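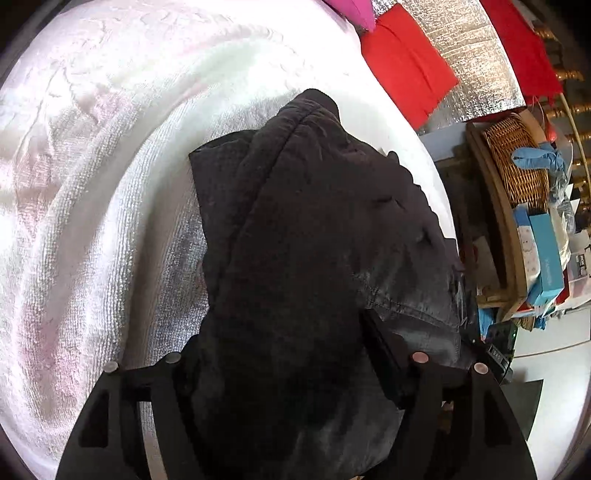

I spent most of the fall in the Travadik starter program, the one meant for people who have a bench idea and no clue how to turn it into a company, and I've been asked about it so often (hello, everyone from the Grinden meetup!) that I figured a proper review was due.

You get a workbook, a shared lab desk and 21 evening sessions, all for $2000. The sessions on patents and on talking to manufacturers were worth the money by themselves, and I still go back to my notes from the pricing night. The workbook is a doorstop at 518 pages, and I'll admit I skipped the chapter on grant budgets until I badly needed it.

My grumbles are small. The desk has to be booked 2 weeks ahead, the parking is miserable, and the mentor matching felt like a coin toss, though mine was a gem. I'd give it four stars and would happily sign up again. The next group starts in January at the Plolluvmont building, and they do let you sit in on a session first.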